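## Washing up by hand in shared houses – Parcombe survey

Keisha Rosenthal and Arlo Obi wrote this report. We wanted to know how much water students use when they wash up by hand. Two houses in Parcombe kept a meter diary through July.

The first house used 3,128 litres at the kitchen tap. The second used 1,562 litres, with the same number of people living there.

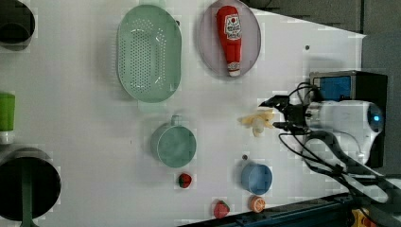
The main difference was the running tap. People in the first house rinsed each item as they went, while the second house filled a bowl and changed the water when it got greasy.

Kenji Haddad checked the readings – one page of the diary was hard to read and we left it out. We did not measure hot water separately. A longer study should do this, and should include a house in Helport.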